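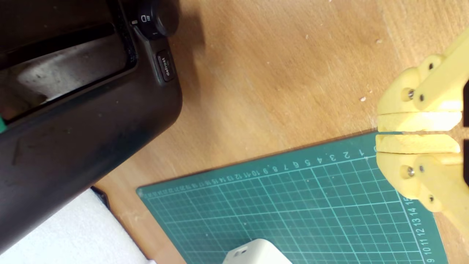
The toaster, with its browning knob and defrost button.

Vitside Court Watch – progress report to the Jamadia Fund, period ending February
Reading time: 2 min

You asked for fewer adjectives this time, so I'll start with the work. Our observers sat through 18 criminal hearings at the Vitside courthouse, against a target of 30. The shortfall has one main cause: eight hearings on our list were postponed after we had already found seats, and one of those was postponed twice before lunch. We have not counted them, although Asif Dhanial feels that the hours he spent on that bench ought to count as something.

Most of our attention went to the Rikard arson trial, now in its fifth week. The defense is still calling character witnesses. Two former coworkers described the defendant as quiet and punctual, and the prosecutor asked each of them whether punctual people can own gasoline. The judge did not enjoy this. Nantana Petchrat's daily summaries are posted by 6 p.m., and the public defender's office has asked to be added to the mailing list.

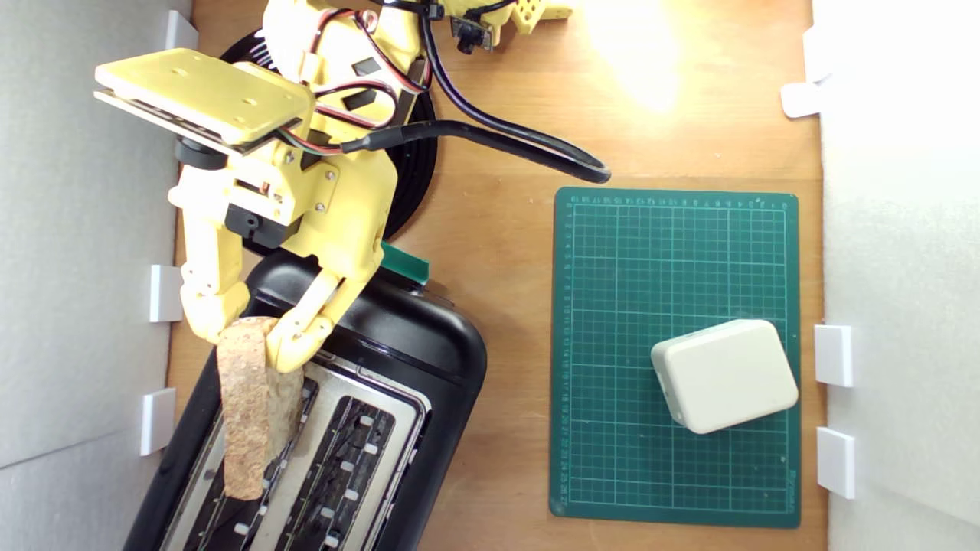 The audio problem from our last report is only partly fixed. The court clerk agreed to move one speaker closer to the public seats, so we can now hear the witnesses very well and the judge hardly at all. Teun Visser has written to the clerk again. His letters are getting shorter.

Spending is under budget, mostly on travel, for the reason given above. Interpreter costs ran over. The Liu assault case needed two interpreters for the preliminary hearing, and we paid for our own so the observer could check what was being relayed. She noted five places where the English version left something out. We have sent those notes to both sides and had one reply, which thanked us for our interest.
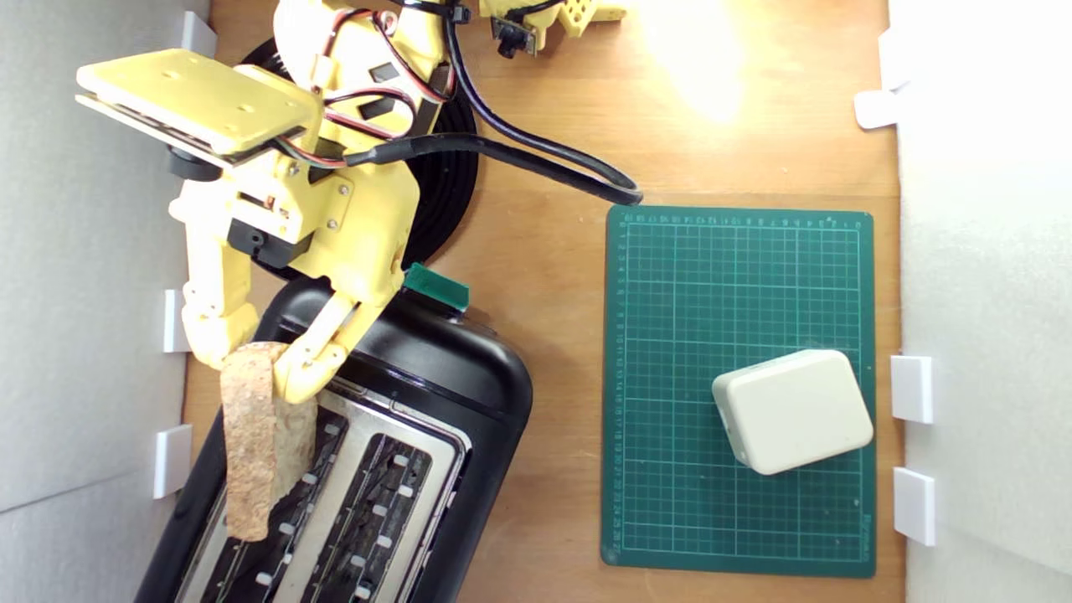 Arm, bread and toaster on the tabletop.

Next period: closing arguments in Rikard, if they come, and observer training led by Chia-hao Pan. Yao-tsung Tse will finish the guide for first-time court visitors, which has been "nearly done" in two previous reports and is now with the printer – I have seen the proof myself. We would like to carry the unspent travel money over to interpreters and need your approval in writing before we do.

Contact the Vitside Court Watch office | © Vitside Court Watch | Back to top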